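## 4. Filing a Brief in Clalladeck

Complete this section before the court's deadline. Clalladeck accepts appeal filings until 11:59 p.m. court time.

1. Sign in and open the case docket.
2. Select **File a Brief**, then choose the party you represent.
3. Upload the brief as a single PDF of no more than 70 pages. Attach exhibits separately.
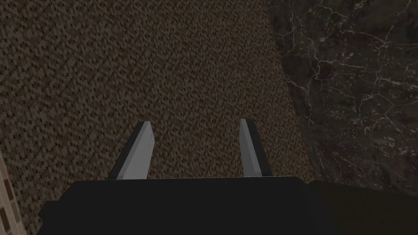

Obura asks whether the cover page counts toward the limit. It does - so do the table of contents and the signature page.

4. Enter the names of all counsel of record.
5. Select **Serve and Submit**. Keep both receipts.

**Caution:** A sealed document must be filed under the Sealed tab. Once submitted, a public filing can be withdrawn only by order of the court.

**Note:** Sessions close after 20 minutes without activity. Drafts are kept for 2 days.

Parties without counsel may file at the Clornside clerk's window. Bring 2 printed copies and a photo ID.

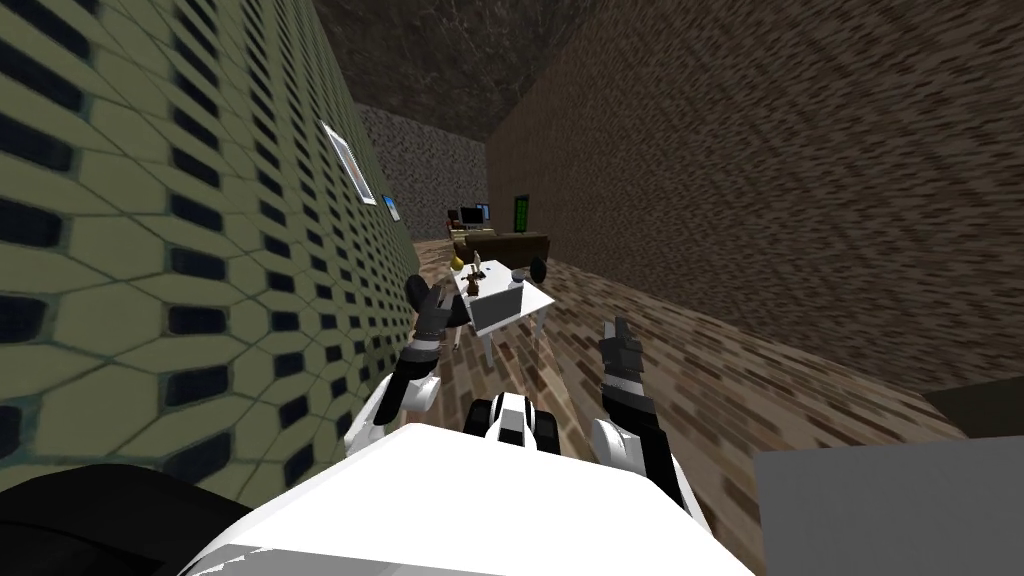

*Figure 4-2. Wall with two pictures.*

For corrections to a filed brief, see Section 5.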